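Trandetti 12 oz Black Paper Cups with Lids and Straws
Reviewed by Verna Schumacher

I run the drinks side of a small lunch counter and we go through a lot of takeaway cups. In April our usual supplier dropped the black ones, so I ordered a case of the Trandetti set, which comes with matching black lids and white straws in a separate sleeve. The case price was $139 delivered. We have now used 1,180 of them, enough for me to have an opinion.

The cup is a plain tapered paper cup, matte black on the outside. Ours has only a small line of lettering near the base. Trandetti will print one for an extra charge but the minimum order was more than we wanted to store. The matte finish is the main reason to buy these over a cheaper cup. It looks good on a pale table and doesn't pick up glare under the counter lights.
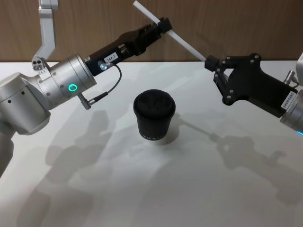
It does show fingerprints if your hands are greasy. Anyone working the fryer and the drinks station on the same shift will leave marks. They wipe off with a dry cloth if you get to them soon enough. Syrup is worse and leaves a shiny patch that stays.

The wall is single thickness. For iced drinks this is fine. For hot coffee I would put a sleeve on it, and we do. I filled one with coffee straight from the machine, without a sleeve, and could hold it for 22 seconds before I wanted to put it down. The seam held. I left the same cup on the back counter for the afternoon with cold coffee in it and the base was a little soft by closing time but had not leaked.

With ice, the outside sweats like any paper cup. After 40 minutes there was a ring on the table. The black coating did not rub off on a white napkin, which it did with the Zirida cups we tried last year.

Nesting is average. They come in tight stacks and the top few tend to come off together. Solveig Solberg, who opens for us, loosens each stack before service by rolling it between her palms. I have stopped noticing the problem, so it can't be that serious.

The lid is the better half of the set. It goes on with one push and you can feel it seat all the way around. I turned a full cup on its side over the sink five times. Four times I got a few drops from the opening and once I got a thin dribble, and that time I had not pressed the back edge down. The raised shape gives some room for foam, though not enough for whipped cream.

The straws are plain and white, and they look sharp against the black. 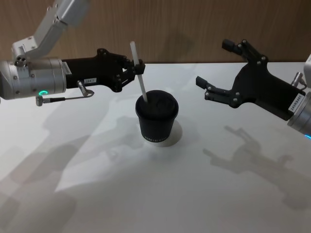

Page 2 of 3

The straw goes through the lid opening without a fight and has enough play to lean to one side. Some customers like that and some don't. If you want a straw that stays bolt upright you need a lid with a cross-cut slot, and this isn't one. There is plenty of straw left above the lid to get hold of, including for people who have trouble with short ones.

I would not use the straws for anything thick. A milkshake was hard going. Iced tea, soda and cold brew were all fine.

One complaint about packing. The straw sleeve in our case had split along one side and a handful had to be thrown out. I emailed on a Friday and Hervé Marty at Trandetti sent a replacement sleeve the next week at no charge. The cups and lids were in good shape.

For a counter that sells mostly cold drinks, I would buy these again, and I have a second case on order. For a shop that sells mostly hot coffee, a double-wall cup makes more sense even at the higher price.

Rating: 4 out of 5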